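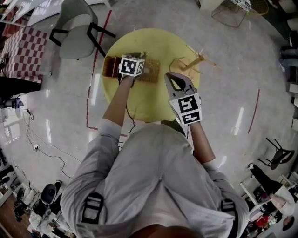

**ADURA, November**

Thanasis Chrysikopoulos has sold baskets, racks, and other small household goods for 14 years, first from a stall on Wusar Street and now through his own shop, Visis. He also goes to people's homes and helps them sort out their kitchens and tables. We talked over two mornings about what belongs on a table, what a basket is for, and why most people buy the wrong size.

The first thing he wanted to talk about was the table itself. He likes a round one, and he likes a pale color. The yellow one he works at is both.

"On a round table you don't have corners," he said. "Corners are where the mail goes. You put one envelope in a corner and by the end of the month there's a pile. With a round top, the stuff tends to end up in the middle, where it annoys you, so you deal with it."

The pale top has more to do with crumbs and keys. Dark things show up on it. He told me about a customer who had lost the same key three times on a dark walnut dining table and found it each time by running her hand over the wood.

## Starting with the basket

Chrysikopoulos puts a basket on the table before he puts anything else there. Most of his customers do it the other way around. They sort everything into heaps, look at the heaps, and then go shopping for something to hold them.

"Then they come in with a list," he said. "They need one for pens, one for medicine, one for napkins, one for chargers. I could sell them all four and they'd be happy for a week. But now they have four baskets on a table and nowhere to eat."

He would rather sell one woven basket with compartments and let it set the limit. If it doesn't fit, it lives in a drawer. He is fairly strict about this in his own home, he said, and less strict with paying customers.

I asked what he looks for in a basket. He picks it up by one side first, to see if it pulls out of shape. Then he runs a thumb along the rim for loose ends, which catch on sleeves and scratch the table when the basket is pushed around. After that he looks at the bottom.

"People never turn it over," he said. "If the bottom bulges even a little, it'll rock every time you reach in. In the store you don't notice. At home it will drive you crazy."

He has no strong feelings about color. Brown and tan sell best at Visis, and he thinks that is mostly because they go with whatever is already in the kitchen. He did try a painted line from a supplier called Trịnh a few years ago. He ordered 200 of them and was still selling the last ones off at a discount two winters later.

"They were good baskets. The weaving was very good. But people want a basket to look like a basket."

## Small wooden things

He has a soft spot for pegs, racks, and little wooden stands, and he admits they are harder to defend. A basket will hold nearly anything. A stand with pegs holds what fits on the pegs.

"You have to know what it's for on the day you buy it," he said. "Cups, or jewelry, or keys. If you don't know, don't buy it. It'll sit there with nothing on it and you'll have to dust it."

When a customer does know, he thinks a stand is the better choice. Things that hang can be seen all at once, and they don't get buried. He also likes that a light one can be lifted with one hand and moved to the counter when the table is needed for dinner.

The weak point is the joint where the thin parts meet. He tells people not to soak these pieces and not to put them in the dishwasher, and he says a third of them do it anyway. A loose peg can be fixed with wood glue and a night of patience. A split one usually can't.

His other complaint is about where people put them. A tall, thin object at the edge of a table gets knocked over by an elbow. He sets it back behind the basket, or off to the side on a board, so that a reaching hand meets the basket first. I asked if the board was for looks.

"No, it's so you can move everything on it together. Okay, it's a little bit for looks."

## What goes in which compartment

This was the part he had the most to say about. A divided basket has a front and a back, and he thinks people should decide which is which and then leave it that way. The low section goes toward whoever sits there most. That's where the daily things go: pens, reading glasses, the remote if the table is near the TV.

The back compartments are for things that stand up or that are used once a day at most. He puts boxes and blocks there first and fills in the front afterward.

"If you start with the small stuff, you'll fill every section with small stuff," he said. "Then there's a box left over and it goes next to the basket. Now you've got a basket and a box. Put the box in first and see what room you have."

He also leaves one compartment open. Customers ask him what it's for, and he tells them it's for whatever comes in the door tomorrow. He used to recommend a label for each section and has given up on it. The labels fell off, and the people who needed them didn't read them.
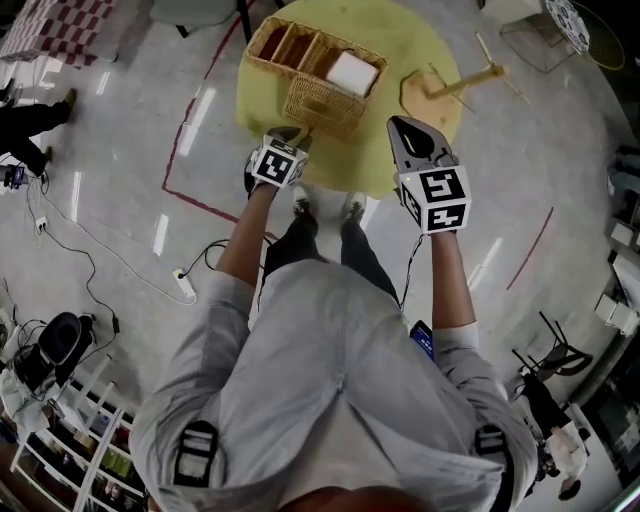 ## Standing up to do it

He clears a table standing, and he tells customers to push the chairs back before they start. Sitting down, you can reach about half of what's in front of you, and you end up sorting the same half over and over. Standing over it, you can see into every compartment.

He works with both hands and doesn't move around much. One hand stays near the basket and the other goes out for the next item. It's a habit from the stall on Wusar Street, he said, where there wasn't room to take a step in any direction.

"I see people pick up one thing, walk to the other room with it, and come back with something else," he said. "An hour later the table is the same and they're tired. Stay where you are. If it belongs in another room, put it on a chair. Walk it over at the end."

His own order is simple enough. The big object first, then anything that can break, then flat things, then the rest. Rolled-up sleeves help, especially with woven strands and cuffs with buttons.

I asked how long an ordinary table should take. He said 14 minutes for someone who doesn't stop to read the mail, and then laughed and said he'd timed it once, years ago, and has been quoting the figure ever since.

## What he would skip

The shop carries close to 500 items, and he talked freely about the ones he wouldn't take home. Baskets with cloth liners are on the list. They look nice on the shelf, but the liner bunches up and coins get under it. Lids are another. On a shelf, fine. On a table, a lid turns into a place to set things down, and then the basket can't be opened.

He isn't fond of stacking trays either, though he sells plenty of them to offices.

"For paper, sure," he said. "For a kitchen, you'll only ever use the top one. I had a woman bring back a set and the bottom tray still had the sticker on it."

Was there anything he had changed his mind about? He thought about it for some time. Handles, he said. He used to think a basket needed them. Now he thinks handles on a table basket mostly get in the way of reaching in from the side, and that if the thing is too heavy to lift by the rim, it has too much in it.

## Cleaning and repair

Woven baskets need less care than people think. He turns his upside down over the sink, taps the bottom, and goes over it with a dry paintbrush. Spills get a damp cloth, then a day somewhere with moving air. He keeps them off radiators, where the strands go brittle and start to snap along the rim.

Visis will mend a broken edge if the customer brings it in before it has unraveled too far. The charge is small and he doesn't make anything on it. In November the repair shelf is usually full, with people getting ready for company and looking closely at their tables for the first time since spring.

He had three waiting when I left, and one of them was his sister's. She had put it through the dishwasher.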